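Home | Latest | Clubs | Fixtures | Community | Sign in

Filed under: Grassroots sport / Gymnastics and tumbling

Karim Tawfik
June 22, 2018

1/ Some of you asked me what is happening with the coach position at Simiyu Gymnastics Club. I am the father of two gymnasts there and I help with the newsletter, so I will write what I know. It is a bit long, sorry.

2/ First, the short answer. Yes, we have a new head coach for the tumbling and trampoline group. His name is Obadia Okoth and he begins after the winter break.
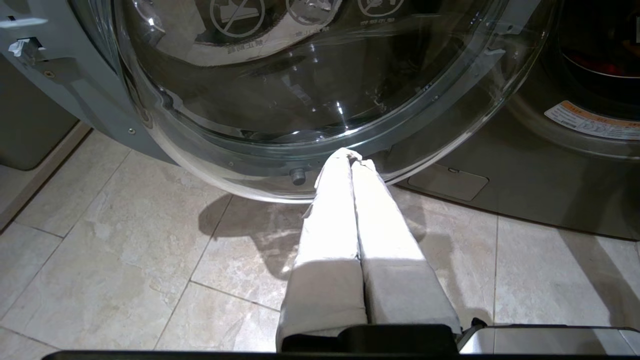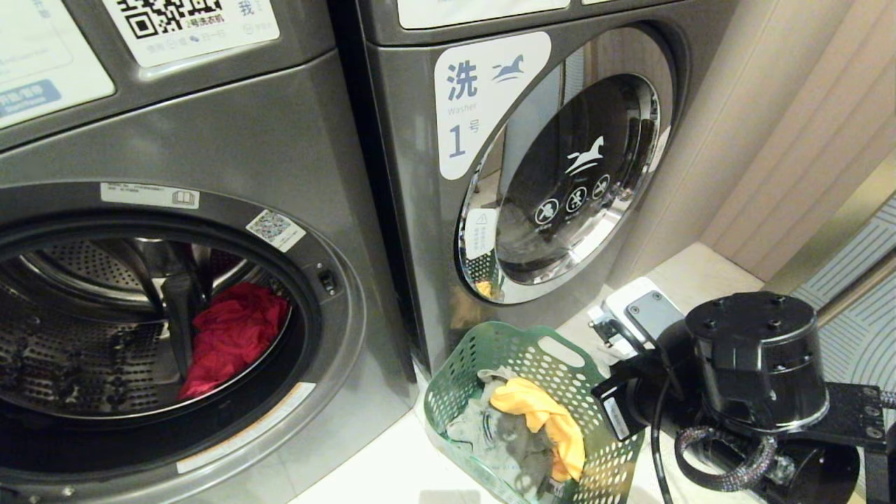 Front loader, with the door open in the second photo.

3/ The old coach, Rezaul Miah, told the families in February that he would finish this season. He was with us for eleven years. My daughter learnt her first cartwheel with him, and she was very sad for one evening, then she asked if the new coach will allow music.

4/ I asked Obadia about the music. He says yes for warm-up and no for the tumbling strip, as he wants to hear the feet. I did not know a coach listens to the feet. Now I hear it also, when I sit on the bench.

5/ He comes from Ustby, where he had the junior group. He was a tumbler himself until a knee injury. He speaks quietly, and at the trial session the small ones came closer to him to hear. I liked this very much.

6/ About the trial session. Three coaches applied and each one took the same group for one hour. The parents could watch, but we were asked to keep our opinions until the end. For me this was difficult.

7/ The decision was made by Wekesa Mohamedi, our club president, together with the two senior coaches. Wekesa wrote to all families: "We wanted a person who will stay with the beginners as gladly as with the competition group." I copy it here as some people did not receive the email.

8/ Now the questions I got by message. Will the training times change? For the under-tens, no. For the competition group, the late session moves half an hour earlier. The new timetable is on the door of the hall, and I will put it in the newsletter also.

9/ Will the fees go up? The term fee stays the same until the end of the year. There is one new cost for the competition families, the travel to the regional meet in Sketumow. The bus is $3160 for the whole club and it will be shared between those who go.

10/ The club has already $1000 for the bus from the sausage sizzle and the raffle. Thank you to everybody who stood at the barbecue in that wind. My jacket still smells of onions.

11/ Is Rezaul leaving completely? No. He will judge at our home competitions and he promised to come for the first two weeks to help Obadia learn the names. We have many children called Noah, so this is useful.

12/ Somebody asked if the new coach will stop the adult class. I hope not, I am in it! Obadia told me he has not decided about the level, but the class continues. At the moment we are seven adults and we can do perhaps four good forward rolls between us.

13/ Results, for those who follow only for the results. At the last meet our under-twelve trampoline team finished second behind Utik. It was a close one, and Utik had a very clean last routine. Our girls went over to congratulate them before the scores were even shown.

14/ The farewell for Rezaul is after the last session of term, in the hall, shoes off please. Bring a plate of something. If you have old photos of him coaching, send them to me and I will print them. Not the one with the moustache, he has asked.

15/ One correction. In my post from before I wrote that Obadia coached the national squad. This was my mistake, he assisted at one regional camp. He was kind about it but he wanted it to be fixed, so I fix it.

16/ A small addition, as Ehab Ait Brahim reminded me: registration forms for next term go in the blue box, not to my letterbox. I found two of them there this week and one was wet from the rain.

17/ If I forgot your question, write it under this post and I will ask at the club. I answer in the evenings, after the children sleep.

More from this community
- Utik take the trampoline title again
- How to choose a first leotard
- Sketumow regional meet: entry dates and hall map
- Judges wanted for the home competitions
- Adult tumbling, a beginner's diary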